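Notebook, wardrobe trial, flat 2
February, entry started 9.40

Carrying on from Joana's page. Same room as last time, the one with the bed next to the wardrobe. The plan was to settle the folding method for soft waistbands and then see what hanging space we can give back if the knitted things go on shelves. Fuad has the shelf measurements on his own sheet and I have not copied them over.

Clothes came up from the drying room in two bags. I tipped everything out on the bed and sorted by how it stores, which was quicker than sorting by owner. Joana's note said owner first. I tried that in the other flat and ended up making the same decisions twice, so I would drop it from the instructions unless Deolinda objects.

Stretchy trousers. These are still the awkward ones. Held by the waistband they hang straight enough, but the elastic pulls in again when you let go and the top edge goes wavy. What I settled on:

Hold both ends of the waistband, open it out once, let the legs drop.
Lay down on the bed, one leg over the other, seat seam tucked in so the edge is straight.
Fold the waistband down a hand's width first.
Bring the hems up to meet it, then in half again.

Folding the waistband down first is the change from the January sheet. Done last, it springs open on the shelf. Natália folds hers in three and says it makes no difference. It did to me, with the pale knitted pair especially, but I have only her word against mine so far. Try both on the Arruda shelf and leave them overnight.

Wardrobe. The doors need to be fully back before you start or the sleeves catch on the edge. The right one drifts. I kept a palm on it while reaching in with the other hand, which is no way to work. Aníbal to look at the hinge. He thinks it wants packing out with card and I think the screws have gone slack in the wood. Either way it should be done before the next flat uses the same layout.

Rail height is on the drawing. Clearance from the bottom of the drawing's longest garment to the shelf is given as 37 cm, and I got 30 with the tape, so somebody has measured from a different place. Fuad says top of the rail, I took it from the hanger shoulder. Write down which one next time. The shelf is 70 across on both our sheets, no argument there.

Hanging things. The thick dark red one takes up more of the rail than anything else because the shoulders stand out. Pressing it flat against its neighbours from the front helps for a moment and then it fills out again. A slimmer hanger would do more. The plastic ones are fine for weight but the hooks bunch up in the middle of the rail and you lose the ends. Spread them first, then load. I had been doing it the other way round all morning.

Asked whether the red one should be folded instead. Joana says yes, being soft. Deolinda says anything worn every day in winter should stay on the rail where it can be grabbed. I am with Deolinda for this month and would change over in April.

Light inside the wardrobe is poor once you are standing in front of it. Black things at the side disappear. Hanton stick-on lamp is in the box in the van, not tried yet. The Celer one was too warm a colour to tell navy from black by, so do not bother bringing that.

Stopped at 12.15 with the lower shelf still to do.

To do
Hinge, right door (Aníbal)
Agree rail datum and correct the drawing (Fuad)
Waistband test, overnight, both folds (me and Natália)
Slim hangers, ask whether Radon will let us have a few to try
Rewrite step 3 on the trouser sheet
Return the second bag to the drying room, it has the number 98 on the tag 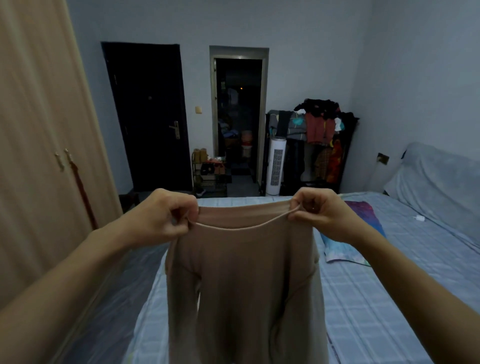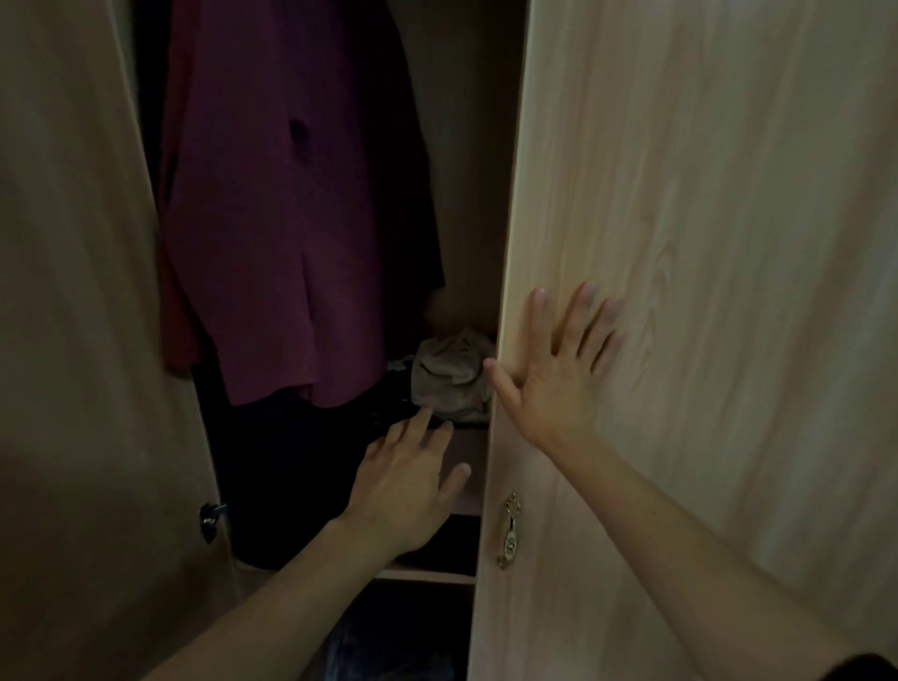
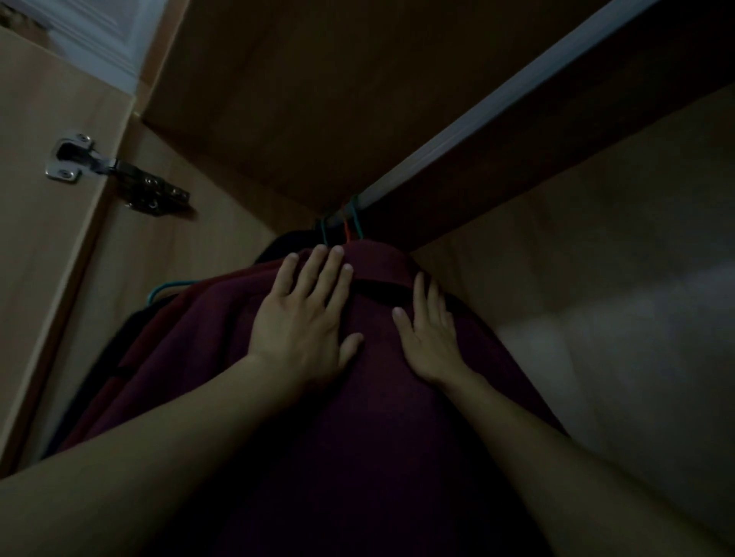

Wardrobe trial, flat 2: trousers held by the waistband (first), hand against the right door (second), dark red one on the rail (third).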